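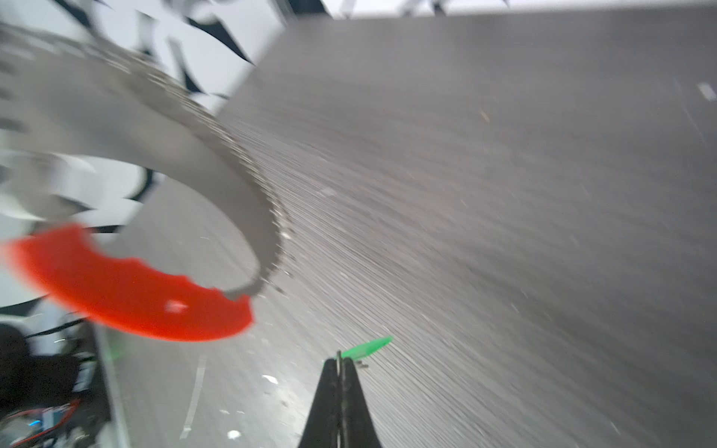
Red-orange plastic, close up

Onura key tags and split rings, packed by 200. We use cookies. OK

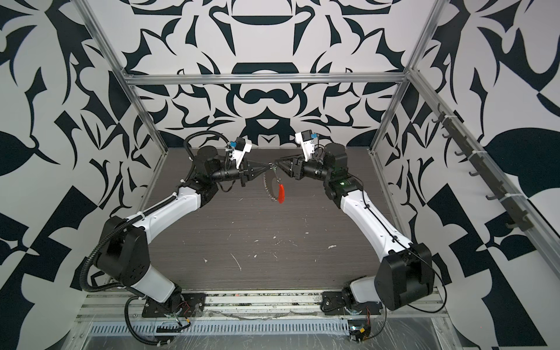
Gray wood-grain tabletop, patterned walls

The tags are plastic – please choose the color when you order.

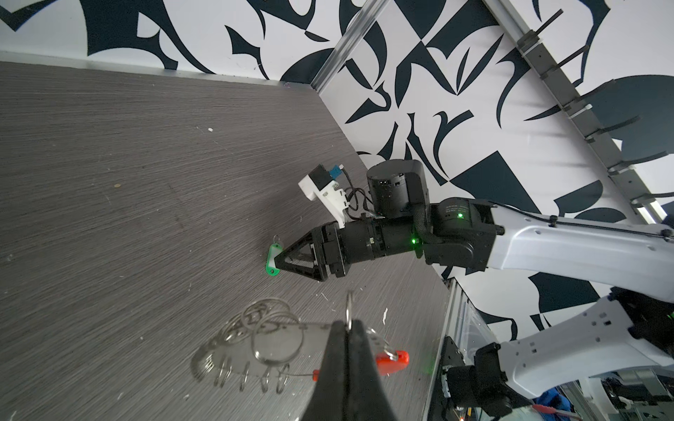 Single rings are also sold, from 2 pieces.

Last updated: Feb 23, 2026

Comments
Kyung-tae Han: Do you have a pack of 500?
Meirion Nicholas: I ordered green in September, good for my shed keys.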